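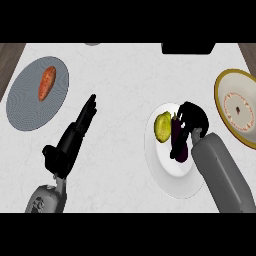

Kwok-wai Sin thinks the plate waste figures are good enough to send out now, and said so in the July call and again in writing afterward. The drop is there in the log, the kitchens are pleased, and in his view another season of weighing scraps will only tell us what we already know. I disagree, and since this report goes to the Leckie fund over my name, I want to set out the case as I see it before getting to the requests.

Where the work stands

The grant pays for a trial of smaller starting portions with free seconds at lunch, in the dining rooms at Keltomgate and Wustwood. We now have 3584 lunches logged over 41 services. Both kitchens have switched to the new serving spoons. The menus have been changed so that every lunch has one plain starch and one cooked vegetable that diners can turn down at the counter. Seconds are announced out loud once the line clears.

The scraps are scraped into lined tubs by type (starch, vegetable, meat or main, bread) and weighed at the end of service. The weights go into Asow, the log sheet we set up for the purpose. Vanderleia Teixeira checks the entries against the kitchen's production sheets at the end of each week and sends back anything that looks off.

What the figures say

By weight, plate waste per diner is down by around 20 percent against the baseline weeks. That is the number Kwok-wai would like to see in a press note. I can reproduce it from the log, so I have no quarrel with the arithmetic.

My trouble is with the baseline. It was taken in late winter, when both kitchens were still running the old menu with the baked fish and the turnip mash. People left the turnip mash. They left it in such amounts that on mash days the vegetable tub had to be emptied in the middle of service. The new menu dropped it and put roasted roots and sweet potatoes in its place. So we changed the spoon and we changed the food, and then we measured one number. Any part of that drop could belong to the mash.

When Vanderleia takes the mash days out of the baseline, most of the improvement at Wustwood goes away. At Keltomgate a fair bit of it survives. I would not put a figure on either, given how few services are left once you start cutting.

The second problem is where the food went. The plan assumed that if less was left on plates, less would be thrown out. The production sheets don't back this up. Both kitchens cooked nearly the same amount as before for most of the period, and the pans came back fuller. Some of that went into soup the next day. Some went into the bin behind the kitchen, which we don't weigh. Oi-ling Yu raised this at the start of the trial and was told it was outside the scope. I was one of the people who told her that, and I now think she had it right.

The third is the seconds. We said in the proposal that no one would go hungry because anyone could come back. At Keltomgate people do come back. At Wustwood hardly anyone does, and the dining room is laid out so that coming back means walking past the whole line of tables with your plate. I sat in on lunch there more than once and I would not have done it either. A lower scrap weight in a room where people are leaving less satisfied is a poor result, and the log can't tell us which kind of room we have.

What went well

The weighing itself has held up better than I expected. I came in thinking the tubs would be abandoned within a few weeks, and they haven't been. The serving staff at Keltomgate have made it part of the wipe-down, and the gaps in the log are mostly from Wustwood during the plumbing work.

Letting diners turn down a side at the counter seems to help. Chih-ming Chang has run the Keltomgate counter since the spring and believes it matters more than the spoon does. He would have us go back to the old spoon for a stretch and keep the choice, to see what happens. I like that test because it could prove us wrong, and it costs very little.

Comment cards were a waste of paper. The ones we got back were mainly about the coffee.

Spending

We are under budget on equipment, having found that the kitchens already owned usable scales. We are over on staff time. Sorting and weighing was costed as something that would fit into the existing cleanup, and it doesn't quite. The overrun is small so far and I have covered it from the equipment line, as the grant terms allow. The Asow sheet cost nothing beyond the hours spent building it. Travel between the two sites is on plan.

Kwok-wai Tsao has asked whether the leftover equipment money could go toward a display screen in the Keltomgate dining room showing the waste total for the day. I have said no for now. A screen would change how people behave in one room and leave the other alone, and we would have yet another thing to untangle. If the fund feels strongly about visibility, I would ask that it wait until the measuring is over.

What we propose for the next period

First, weigh the kitchen bin. Oi-ling has written a one-page method for it and the Keltomgate cooks have agreed to try it. Wustwood has not answered yet, and I expect some pushback there, as it will show overproduction that has so far been nobody's number.

Second, run Chih-ming's test at Keltomgate, old spoon with the choice at the counter, for long enough to cover the full menu cycle twice.

Third, move the seconds at Wustwood to a small table near the door. This needs the site manager's permission, which I have asked for.

Fourth, hold the menu still. Both kitchens have been asked to make no swaps beyond what deliveries force on them, and to write those down in Asow when they happen. The cooks don't love this. The sweet potatoes stay through the fall as long as the price does.

What we are asking from the fund

We ask for approval to move the rest of the equipment line into staff time, and for agreement that no headline number goes out until the bin weights are in. I know the fund's own newsletter is short of results this year and that ours would fill a hole. If something has to be printed, please print that the trial is running at two sites and that the staff have kept up the weighing. Both of those I can stand behind.

The log and the production sheets are attached as separate files. Vanderleia's notes on the mash days are in the second one, on the last tab.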